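Home Contents Chapters Glossary Index
Reading time: 3 min

Chapter 6
A Day at Laltier: What a Demonstration Shows

Open days are built to impress. When Laltier opened its doors in June, 182 visitors watched its kitchen project, Drurel, on a large screen. The guide spoke of robots cooking dinner within 3 years. Few people asked how many tries came before the one on show. 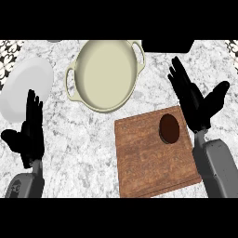
Figure 6.1 Simulated kitchen task from Drurel. Both hands are open, with a casserole pot and a cutting board on the counter.

A simulation is a fair place to start. It is also a kind place – spills can be erased, and a bad run costs no one a pot. Before you accept a claim like Laltier's, ask what was left out of the model, who picked the task, and whether the same program has ever run on a real arm.

This chapter gives you a way to ask. We begin with the 30 minutes of the Laltier tour, then turn to a much duller visit at Rukwood, where the robot failed in front of everyone and we learned more.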